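WOOD MATERIALS AND FINISHING
Unit 4 notes: Moisture, grain and movement in solid timber
Prepared by Malathi Marar. Revised June.

Read these notes before the Wednesday practical. Bring the worksheet and a calculator. The movement exercise at the end is handed in to Heikki Lehtinen in the bench room, not to the front office.

4.1 Water in wood

Water is held in timber in two ways. Free water sits in the cell cavities. Bound water is held in the cell walls. When green timber dries, the free water leaves first, and the board loses weight with very little change in size. Once the cavities are empty and the walls are still saturated, the timber is at fibre saturation point. Below this point the walls give up bound water and the timber shrinks.

Moisture content (MC) is expressed as a percentage of oven-dry mass:

MC = (wet mass - dry mass) / dry mass x 100

A sample weighing 83 g before drying and 50 g after has an MC of 66 per cent. Students often divide by the wet mass. The result is then too low, and the error grows as the timber gets wetter. An MC above 100 per cent is possible in green timber of low density.

4.2 Equilibrium

Timber left in steady air gains or loses moisture until it is in balance with that air. The value it settles at is the equilibrium moisture content (EMC). EMC depends mainly on relative humidity and to a lesser degree on temperature. A heated room in winter and the same room in a humid summer will have different EMC values, and furniture in it will follow with a delay. Thick sections lag behind thin ones. Film finishes slow the exchange but do not stop it.

4.3 Growth rings and the cut face

The pattern on a board is set by the angle at which the saw met the growth rings. A quartersawn board has the rings close to perpendicular to the face and shows near-parallel lines. A flat-sawn board has the rings at a low angle to the face and shows wider, curving bands, often with arches where the cut ran close to tangent. Most boards in a mixed pack fall between the two.

Colour banding comes from the difference between earlywood and latewood. In pale timbers the contrast can be slight, and strong light on the surface reduces it further. Look across the board at a low angle before marking out.

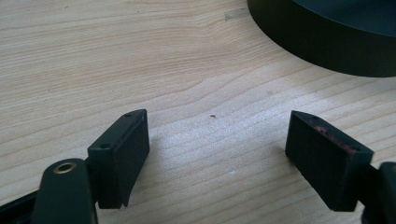 Figure 4.1. Wavy grain on a pale wooden tabletop.

Grain lines on the face do not by themselves identify a species. For that, clean up the end grain with a sharp blade and examine it with a hand lens. Note the pore arrangement, ray width and any visible parenchyma, then use the key in Appendix B. Colour is the least reliable feature and should be recorded last.

4.4 Directional shrinkage

Shrinkage differs in the three principal directions:

Longitudinal (along the grain): very small in normal wood, usually ignored in furniture work.
Radial (across the rings): moderate.
Tangential (along the rings): the largest, often close to twice the radial value.

The difference between radial and tangential shrinkage accounts for most cupping. A flat-sawn board that dries after machining tends to cup away from the heart side. Quartersawn boards stay flatter and change less in width, but yield from the log is lower and the price reflects this.

For working purposes, the change in width is:

Change = width x coefficient x change in MC

The coefficient is the fractional change in dimension for each one per cent change in MC. Use the tangential coefficient for flat-sawn stock and the radial coefficient for quartersawn stock. The formula holds only below fibre saturation point.

4.5 Allowing for movement in a top

A solid top must be held flat and still be free to move in width. Acceptable methods are buttons in a grooved rail, slotted screw holes, and figure-eight fasteners. Fix the centre of the top firmly if movement is to be shared equally between the two edges. Do not glue a top to an end rail that runs across its grain.

The Clusley bench plans in the course pack show buttons on all four rails. On the end rails, the groove must be long enough for each button to travel. Inna Bilyk's marked-up copy of the drawing gives the corrected groove length; use hers.

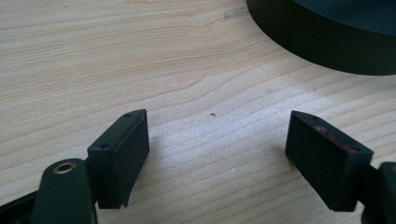

Estimated reading time for the remainder of this unit: 3 minutes

4.6 Finishes and the cut face

Finish both faces of a top with the same number of coats. If the underside is left bare it exchanges moisture faster than the upper face, and the top may cup even where the stock was well seasoned.

Oil finishes penetrate a short distance and deepen the colour of the bands. Water-based finishes keep pale timber closer to its bare colour but raise the grain on the first coat. Let that coat dry fully, cut it back lightly with fine paper, remove the dust and recoat. Solvent-based varnishes generally yellow with age.

Sand in the direction of the grain. Where the lines curve, follow the general run of the board. Cross-grain scratches that cannot be seen on bare wood will show under oil.

4.7 Movement exercise

A flat-sawn top is 3000 mm long and 660 mm wide at 12 per cent MC. It will be used in a room where the EMC is 8 per cent. The tangential coefficient is 0.0025.

(i) Calculate the change in width.
(ii) State the change at each edge if the top is fixed along its centre line.
(iii) Explain why the change in length can be left out of the calculation.
(iv) Repeat part (i) for quartersawn stock with a coefficient of 0.0015.

Show units at each step. Give widths to the nearest 0.1 mm. Questions about the working can go to Saranya Rao after the practical.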